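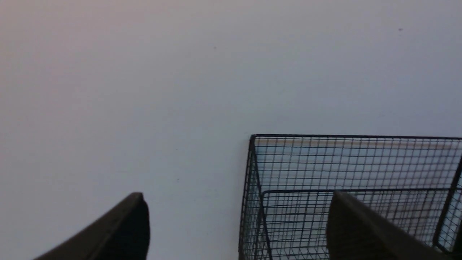 Wrist camera view with the mesh basket and both gripper fingers, Gruvombridge lab.

Home | Software | Gallery | Notes | Contact

Gallery: Perception and Planning

Seeing a wire basket from the wrist

In this gallery we show the work on our perception and planning software through the view of the wrist camera. The text was written by Lilibeth Dizon, with corrections from Roy Horrocks for the part on planning.

The basket is of black wire mesh, and only a part of it is inside the view. For a person it is easy to understand the object anyway. For the software it is more difficult, since the background is visible through the openings and the near and far sides of the mesh lie one over the other. Our older segmentation model, Pralex, was trained mostly on closed objects like boxes and cups. When it received a basket, it often returned many small pieces, and the planner treated each piece as a separate obstacle.

Benjie Belmonte changed the labels in January. Before, the annotators drew the outline along every wire, and two annotators never drew the same thing. Now they mark the rim and the corner posts as lines, and the mesh panels as flat areas. The openings belong to the panel. We labeled 386 images again by this rule. It was slow work, but the rule is simple to explain to a new person and we have kept it without changes.

The top rim is the most useful part for us. It is slightly thicker than the wires, and it makes a straight line which can be fitted even when the picture is a little blurred. The thin wires are less friendly. With motion blur they can look double, and the matching step then places the panel too near or too far. For this reason the position of the panel is now calculated from the rim and the corner, and the wires are used only to confirm that a panel is there.

Small dark specks on a pale surface were another problem. Pralex sometimes reported them as objects with a very low height. Genalyn Samonte added a filter which compares the size of the region with its distance from the camera. In our test set of 81 views, the filter removed more than 13 false objects and did not remove any real one. We would like to repeat this test with screws and other small parts before we trust it fully.

The fingers of the gripper are dark too, and the right one overlaps the basket in this view. The mask for the fingers is calculated from the joint positions and the opening width, so color is not needed for it. When the calibration is wrong by a small amount, a dark border of the finger stays outside the mask and is joined to the mesh. We now grow the mask by 2 pixels on each side. It costs us a little of the basket, which is acceptable.

The planner, Rokmont, receives the rim as a line with an uncertainty on each end. An end outside the view is marked as open, and the planner is not allowed to pass a finger there until a second view is taken. Roy would prefer a softer rule with a cost, and the discussion about it is still going on.

Annick Caron is preparing the label guide as a separate document. Questions about the filter can be sent to Genalyn through the contact page.

Posted November 2, 2025
Filed under: Robot Software, Perception, Motion Planning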